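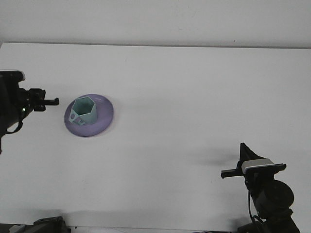
White table, white wall.

August, a bit after nine at night

Home from Handerstead with my voice gone and my socks still damp, and I want to get this down before I go to bed and it all turns to mush. We won! Two–one, semi-final, against Varnar of all teams, who put five past us in the second round and were very cheerful about it afterwards.

I should say the morning was dreadful. Rain on the roof from before six, and I lay there working out who I could play on the left if Ostapchuk's ankle was no good. She'd told me at training it was fine, but she would tell me it was fine if the foot had come off. In the end I strapped it myself in the car park and she ran on it for 70 minutes without a word of complaint, bless her, and then hobbled over to ask if she could go back on.

The drive was long and lovely, all the same. The bus people wanted 600 dollars so we went in cars again, and I had four of the girls in mine, singing the whole way (badly, and mostly the same song). The odometer on the trip meter says 3383 kilometres since I reset it at the first preseason session, and nearly all of that is football. I don't begrudge any of it, though the back seat will never be the same colour. 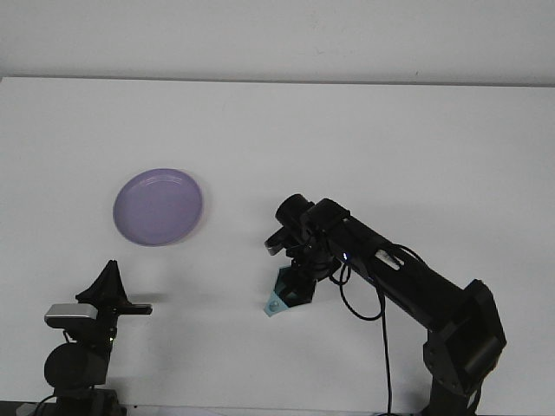
The match

We were awful for the first 10 minutes. Everything went backwards or straight out over the line, and Varnar scored from a corner that I thought we'd practised defending until we were blue in the face. I kept my mouth shut, which took some doing. Then Mercedes Zapata started dropping a bit deeper to get the ball off our centre backs, and you could feel the whole side take a breath. She made the equaliser with a pass I'd have sworn wasn't on, and it was one-all at the half.

Oranges, a very short talk from me, and out again into the mud. The winner was a scruffy thing, off a shin I think, or possibly a knee – there are already three versions of it and I expect more by training. The last stretch went on forever. Our keeper came for a cross in stoppage time and I couldn't look, so I only know from the cheering that she'd held it.
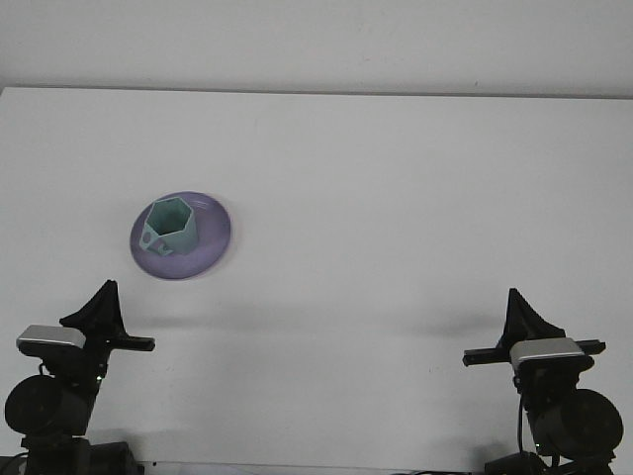

Green cup on the purple plate.

The final is on the Vavau ground, which has a proper grandstand and a slope towards the creek end that I'd better think about. I still have to wash the bibs, ring about the spare nets and find out whether Ostapchuk's mum can drive. Kettle's on. I'll do the bibs in the morning.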